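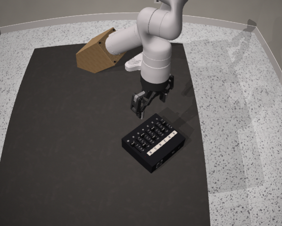 ## 4. Setting up complaint intake in Praron

This section covers intake for complaints about police conduct. Finish Section 3 (user accounts) first. You need the Records Supervisor role to save changes here.

### 4.1 Create the intake form

1. Sign in and open **Settings > Intake > Forms**.
2. Select **New form**, then **Conduct complaint**.
3. Enter the department name as it should appear to the public, for example "Waltdale Police Department".
4. Leave **Allow anonymous** on if your city accepts unsigned complaints.
5. Set the limit for the narrative field. The default is 2,000 characters. Do not go below 500.
6. Select **Save draft**.

**Note:** Drafts are not visible to the public. The form goes live only after step 4 in 4.3.

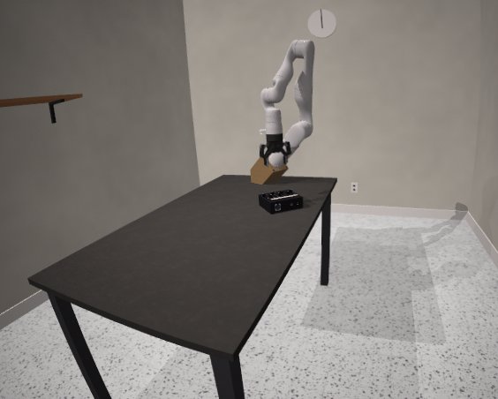 ### 4.2 Set routing and deadlines

1. Open the draft and select the **Routing** tab.
2. Under **First reviewer**, pick a person or a shared queue. A shared queue is safer during leave periods.
3. Under **Conflict reviewer**, pick someone outside the first reviewer's chain of command. Praron sends the complaint to this person if the first reviewer is named in it.
4. Set **Acknowledge within** to 3 business days, or to the period in your city ordinance if that is shorter.
5. Set **Close within** to 35 business days. Extensions must be entered by hand with a reason.

**Caution:** Changing a deadline does not update complaints that are already open. Edit those one at a time from the case screen.

If the officer list is blank, the roster import has not run. See 3.6.

### 4.3 Test and publish

1. Select **Send test**. Use the sample officer "Finn Teuber" and the sample complainant "Joonas Rissanen".
2. Check that the test reaches the first reviewer's inbox with a case number.
3. Send a second test naming the first reviewer. It should go to the conflict reviewer only.
4. Select **Publish** and copy the link to the department's web page.
5. Delete both tests under **Cases > Test items**.

**Caution:** Test items left in place are counted in the quarterly report to the city council. 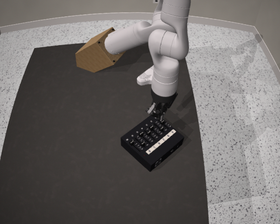
*Figure 3. Robot arm and slider-control box.*

Paper complaints are entered through **Cases > Add by hand**. Scan the signed page and attach it before you save; the received date is locked after that.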